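The Longest Docket in the Valley

2021-02-13

The courtroom in Halliday has 2 radiators, and one of them works. Judge Carleen Brunton keeps her robe on over a wool cardigan from November through March, and the lawyers who appear before her have learned to leave their overcoats on until she tells them otherwise.

Brunton has been the only full-time judge in the district for eleven years. She hears evictions on Monday mornings, small claims in the afternoon, and everything else when she can fit it in. Before that she was a public defender, and before that she clerked for a probate judge who wrote all of his orders by hand.

"I learned to read bad handwriting and I learned to read wills," she said. "Both have been useful."

Last spring the courthouse closed to the public for ten weeks. When the doors opened again, the clerk's office had a backlog of 2,000 civil cases. Most were small: unpaid rent, a disputed fence, a truck sold without a title. A few had been waiting for a hearing date since the year before.

Ewan Te Moana, the court administrator, moved to Halliday from a much larger court system and had expected a quieter job. He spent his first summer sorting files into boxes by the type of claim, then sorting them again by whether both sides had a working phone number. Many didn't. The town of Nurkitz, at the far end of the district, had lost its only landline exchange to a storm, and cell service there comes and goes with the weather.

"You can't hold a hearing by telephone with a person who has to drive up a hill to take the call," Te Moana said.

The court tried it anyway for a while. One tenant argued her case from a gas station parking lot and won a six-week extension. Another man was disconnected four times, and Brunton finally continued the matter and told him to come in person when he could.

In the fall the court set up a settlement calendar. Each Thursday, parties in cases worth less than a fixed amount were asked to meet with a mediator before they saw the judge. The mediators were retired lawyers and two former school principals, paid a flat fee for the day. Hanik, a property management company that had more filings than any other landlord in the district, agreed to send someone with the authority to settle. That had been a sticking point in the past, when its representatives often had to call the main office and wait.

By the end of January, 200 cases had been closed through the Thursday sessions. The rest of the backlog is moving more slowly. Brunton now takes the bench at 8:15 instead of 9:00, and on some days she doesn't break for lunch until after two.

Not everyone likes the arrangement. Lawyers who represent tenants say that people who come without counsel may agree to payment plans they can't keep. Brunton has heard the complaint and takes it seriously. She reads every agreement aloud before she signs it, and she has sent several back. In one, a family had promised to pay more each month than the father earned.

"I asked him how he planned to do it, and he said he didn't know," she said. "So I didn't sign."

The county board will decide this year whether to pay for a second judge, at least part time. The last request failed by one vote. Te Moana has prepared the numbers again, along with a shorter request for a part-time interpreter and repairs to the heating. He thinks the interpreter has the best chance.

Brunton's term runs for three more years, and she hasn't said whether she will stand again. Her husband runs a feed store on Flerkanetti Road and would like her home for supper. She would like to see the shelves in the clerk's office empty first – or at least the bottom two, where the boxes have started to sag.

On the afternoon we spoke, she had nine matters left. The fence dispute was third on the list, and both neighbors were already in the hallway, sitting on the same bench.
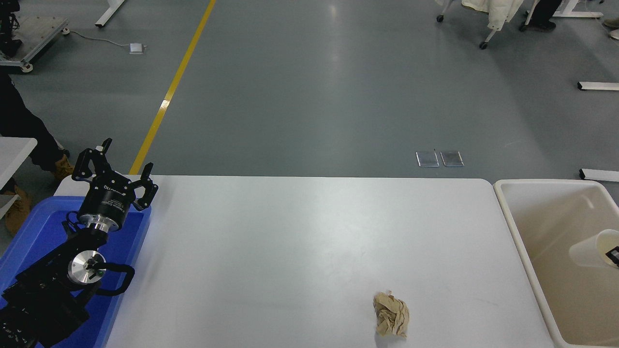 Who has to approve a settlement reached at a Thursday session?

The judge does. Brunton reads each agreement aloud in court before she signs it, and she can send it back if she thinks one side won't be able to meet the terms.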